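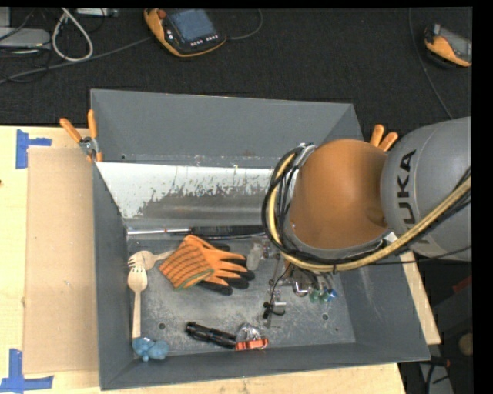
Harriet Whitlock says a mixed bin is just a decision you have put off, and that if you put it off long enough you end up buying the same gloves twice. I'd like to start there, with her words, and let them sit for a moment while people find their seats and their coffee.

(Slide stays up. Don't rush. Say good morning again for the ones at the back.)

Thank Catalina Domínguez for the invitation and for the pastries. Mention that I've been helping people sort out shared workshops and sheds for a good while now, most recently at Grarnau, and that I still have a drawer at home I wouldn't show any of you.

So, the mixed bin. Ask for hands: who has one? Who has more than one? (Wait for the laugh, there's usually a laugh.) It starts out as a perfectly good container, big and strong, with sides that open out so generously that you can toss something in as you walk past. That is the trouble with it, of course, because a thing that is so easy to toss into gets tossed into by everybody.

Look at the company those orange and black gloves are keeping. We've got wooden forks in with work gloves, and a panel with its paint scraped and peeling, and a little blue lumpy something down in the corner that could well be a toy. I'm very fond of that blue thing. I have shown this slide to a few groups and someone always wants to take it home!

Now the first point, and take it slowly: sort by where a thing is used, and leave what it's made of for another day. People love to sort by material. Wood with wood, metal with metal, it looks so tidy. But a wooden fork belongs near the salad and a wooden mallet belongs near the bench, and if you put them in one box marked WOOD you've only made a smaller mixed bin. Tell the Sturketti story here. (They had 143 labeled boxes, beautifully lettered, and Madhu Pandey still couldn't find a tape measure. Keep it kind, they're lovely people and two of them may be in the room.)

Second point, gloves. I could talk about gloves all day, and Rocío Barrera has asked me not to. Keep pairs together, and do it the moment they come off your hands. Lay one on top of the other, cuffs the same way, fingers the same way, as with the pair on the slide. You don't need clips or pegs. What you do need is a shelf at elbow height by the door, because a glove will travel as far as the nearest flat surface and not an inch farther. Check the fingertips for wear while you're at it.

(If someone asks about washing: go by the label, air dry, move on. We lost ten minutes to this at Ninh.)

Third point is sharp edges and flaking paint. A scraped metal panel shouldn't share a home with anything you put your hand in for, and certainly not with anything that goes near food. Stand sheet metal on edge in a rack of its own. With old paint, if you don't know what it is, keep the flakes contained and ask somebody who can test it. Once a wooden fork has lived in a workshop bin it's a workshop fork. Let it stir glue. Don't send it back to the kitchen.

Then the wrappings, the clear crumpled stuff that gathers in every bin I've ever met. Pause here and say that I do it too. You open a packet, your hands are full, the bin is right there. A small trash can right beside the big bin does more good than any sign.

Sip of water.

Exercise, 5 minutes, in pairs. Each pair writes down everything they remember being in their own mixed bin, and beside each thing the last place it was used. No looking at phones. Karim Dabbas will go around with pencils. When they come back together, ask for the strangest item, and be ready for it to take longer than planned, because people do get going on this one and I never have the heart to stop them.

Handout: the one-page sheet from Vuver, the version with the larger type. There are 200 copies in the box under the table, so please take extras for your neighbors. Leave the box itself behind, I need it for the November session.

Questions until the tea comes out.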